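Cleaning the inside of a window without streaks

Most streaks come from too much cleaner and a dirty rag. The method we use at Okidthorpe takes 15 minutes for a wide window with a sill, less once you have done a few, and all it needs is water, a drop of washing-up liquid and a squeegee with a sound blade.

Pick your time of day. Bright sun dries the water before you can pull it off and you end up chasing marks. If the sky is clear and you have to do it anyway, work on a small area and keep the cloth damp.

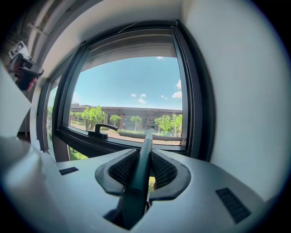
Fastell Housekeeping Team, Okidthorpe

Before you start

Clear the sill. Check that the handle is fully shut, so the window doesn't shift when you lean on it. Push any blind right up out of the way and tuck stray cables to one side.

Dust the frame first, top to bottom, with a dry brush. Dark frames show every bit of fluff, and if you wet it you get grey paste in the corners. Wipe the reveal as well if it is painted white.

What to use

Half a bucket of lukewarm water and a very small squirt of washing-up liquid. If you can see a head of foam, tip some out and top up with water. You will want 2 cloths, one for washing and one kept dry for edges. Waqas Afridi likes an old cotton pillowcase for the edges and it does leave less lint than a tea towel.

Using the squeegee

Wet the whole pane. Dry a thin strip along the top edge with the cloth so the blade has somewhere to start. Hold the blade flat to the glass along its full length and keep the pressure even.
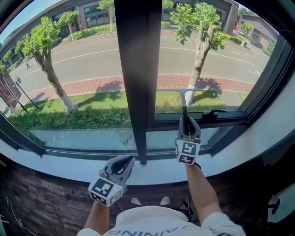 Working round the handle

A latch on the lower frame gets in the way of a long blade. Stop the stroke just above it, wipe the blade, then come in from the side. Finish the last bit with the dry cloth wrapped over one finger. The strip of glass nearest the sill picks up most of the smudges, so wash it again if it needs it.

Wipe the blade after every stroke. Dry the sill last, including the joint where it meets the frame.

Look at the glass from the side before you put things away. Smears that vanish face on will show up against the sky.

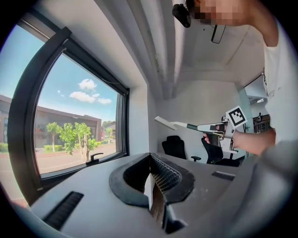
Nusrat Sethi: I'd add a splash of white vinegar to the rinse water if your area has hard water. Ours leaves spots whatever I do with the blade. Also turn the rubber round when one edge gets nicked, you get twice the use out of it.

Vinegar is fine on glass, but keep it off stone sills. Spare rubbers are in the Kiani cupboard, second shelf.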